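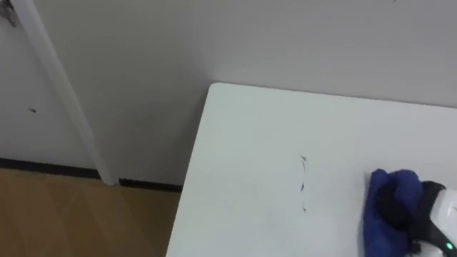 4 Nov 2018
by Michalis Bakalis

Print | E-mail this to a friend

Filed in: Diary / Learning Greek at my age

Third week back on the verbs. I had stopped in May when the evening class at Uvthorpe ended and I told myself I would keep going alone, and I did for nine days. The book was still in the hall closet with the bookmark at chapter 6. I took it to the white table against the wall this morning and got through two pages before I wanted coffee. There are three thin dark marks on the tabletop, one over the other, and I kept looking at them when I was supposed to be looking at the past tense. The top one has a small hook, and with some good will it could be the start of a letter. I copied the hook in the margin of my notebook and tried to turn it into a proper zeta. My zetas are poor. They lean over and the tail runs into the line below.

I should write down where I am so I can check it later. I can read a page of a children's story if I go slowly and say it out loud. I can't follow the radio except for the weather and the names of towns. I can write a short letter, but it takes me a whole evening and my spelling is bad. There are too many ways to write the same "ee" sound and I pick the wrong one more than half the time.

People assume I grew up with it because of the name. My father spoke it with his brothers and on the phone and spoke English to us. He thought it would hold us back at school. What I got was food, scolding and church, plus a few things he said in traffic that I won't be using in a letter. When the class went around the room in the first week and everyone gave a reason for being there, I said I wanted to read his letters. That was true but I had not thought about it until I said it.

The letters are in a shoebox. I have never counted them. They are from his cousin in the village, mostly from the years before I was born, on thin blue paper with writing on both sides that shows through. The cousin had a fast, slanting hand and joined everything together. A printed page I can manage. With these I can get the greeting, the names and the words for olives, rain and money. Last night I got one full sentence, which was that the mule had been sold and Balaskas had paid late. I don't know who Balaskas was. He comes up in at least three of the letters and always owes somebody something.

Vangelis Psarras called after lunch. He taught the class and he still checks up on those of us who dropped off, which I appreciate and also dread a little. I read him the sentence about the mule and he made me read it again with the stress in the right place. Then he said I had the verb wrong and Balaskas had not paid late, he was going to pay later. So now we don't know if the man ever paid. Vangelis says I should stop translating word by word and read the whole paragraph through first, even if I understand only a quarter of it. I said I would try. I have said that before.

He also wants me to do word cards again. I made 200 of them in the spring and learned maybe half, then put a rubber band around the rest. I went through the first 80 this afternoon with the heat turned up and the dog asleep on my foot. The nouns for the house and the kitchen were fine. The weather was fine. The little words are where I fall down – still, already, almost, unless – and they are the ones the cousin uses in every line. I took those out and put them in a separate pile to do every morning before breakfast.

Went out at four for milk and stamps. Cold, no wind. The Cutness road is still down to one lane by the bridge and I sat there long enough to go through the numbers up to 400 out loud, by tens, with the window shut. The hundreds change their endings depending on what you are counting and I had forgotten that completely. A woman in the next car looked over. I kept going.

After supper I tried it Vangelis's way. I took out the next letter in the box and read it from top to bottom without the dictionary. It took most of an hour. There is a wedding in it, or plans for one. Someone has been ill and is better, or is not better yet – that is one of the little words again. Near the end he asks my father if he has found work and if the room is warm. I understood that part straight off and did not have to look anything up. I read it a few times.

I started an answer to the cousin's daughter, who is the one living in the house now. My sister has the address. I got as far as the date, the greeting and two lines about the weather here, and I want to ask her who Balaskas was. I don't know yet how to put the question so that it doesn't sound as if I'm collecting on the debt. Will ask Vangelis when he calls.

Tomorrow: the morning pile, chapter 6 to the end of the exercises, and call my sister about the photographs. Also buy a better pen. The one I have skips on the downstroke and it isn't helping the zetas.

Category: Diary | Print | E-mail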